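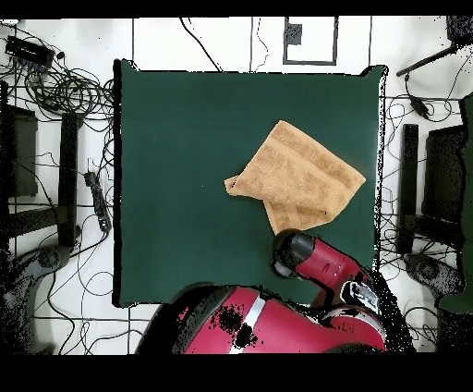 수건 접는 로봇 팔, 집에서 만들 때 알아두면 편한 것들

작년 겨울부터 공동 작업실 '던데일'에서 팔 하나로 수건 접기를 시키고 있어요. 빨래 개기 싫어서 시작한 일인데, 지금은 손으로 개는 것보다 시간이 훨씬 더 들어요(식구들은 이미 포기했어요). 그래도 재미있으니 됐죠! 그동안 메일로 물어보신 것들을 한꺼번에 적어 볼게요.

바닥 천부터 고르세요
저는 짙은 초록으로 정착했어요. 처음엔 베이지색 식탁보를 깔았다가 카메라가 수건 가장자리를 통 못 찾아서 이틀을 날렸거든요. 수건이 황갈색이면 바닥은 무조건 어둡게! 무늬 있는 천은 예뻐도 참으시고요. 천 네 귀퉁이는 양면테이프로 눌러 두면 팔이 수건을 끌 때 같이 밀리지 않아요.

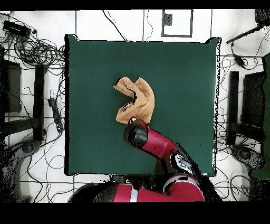 구겨진 수건 아래쪽 끝에 닿은 그리퍼.

구겨진 수건은 욕심내지 마세요
뭉친 상태에서 바로 접으라고 하면 거의 망해요. 저는 끝을 하나 잡아서 살살 끌어 펴는 동작을 먼저 넣었어요. 이 동작만 17번 고쳤네요. 같은 작업실의 아이오나 거스리 씨가 "사람도 일단 털고 개잖아요" 하길래 들어 올려 터는 것도 해 봤는데, 수건이 팔에 감겨서 한참 웃었어요. 속도는 최대치의 절반 아래로 두시고, 시험할 때는 꼭 비상 정지 버튼에 손을 올려 두세요.

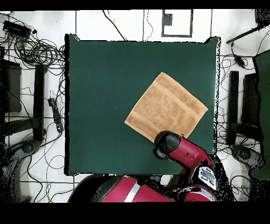
각도는 꼭 반듯하지 않아도 돼요. 초반에는 수건 변을 책상 변에 맞추려고 기를 썼는데, 프로그램에서 수건 기준으로 좌표를 돌려 버리니까 그럴 필요가 없더라고요. 니얼 폴록 씨가 알려 준 방법인데 왜 진작 안 물어봤나 몰라요. 다만 모서리가 팔에 가려지면 엉뚱한 데를 집으니까, 인식용 사진은 팔을 뒤로 뺀 다음에 찍게 하세요. 저는 팔을 빼고 나서 200밀리초 쉬었다가 찍어요.

전선 정리
이건 제가 큰소리칠 처지가 못 되지만요. 멀티탭은 팔이 닿는 범위 밖에 두고, 케이블마다 양 끝에 이름표를 붙이세요. 한번은 팔 전원인 줄 알고 컴퓨터를 뽑아서 저장 안 한 동작 6개를 잃었어요. 벨크로 끈이 케이블 타이보다 나아요. 어차피 다음 주에 또 풀게 되니까요.
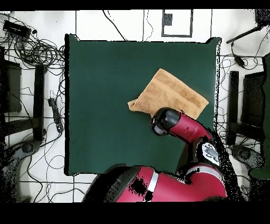
수건 고르기도 은근히 중요해요. 너무 얇으면 두 겹이 같이 집히고, 호텔 수건처럼 두툼하면 접은 자리가 도로 벌어져요. 새 수건은 세 번쯤 빨아서 숨을 죽인 다음 쓰시고, 섬유유연제는 빼세요. 미끄러워서 손끝에서 자꾸 빠져요. 접다가 귀퉁이가 삐져나오면 처음부터 다시 하지 말고 그 귀퉁이만 살짝 눌러서 밀어 넣는 동작을 따로 만들어 두면 좋아요. 그리퍼에 낀 보풀은 마른 칫솔로 털어 주시고요.

다음에는 양말 짝 맞추기를 해 볼까 하는데, 3월 전에 시작이나 할 수 있을지 모르겠어요. 해 보신 분 있으면 댓글로 좀 알려 주세요!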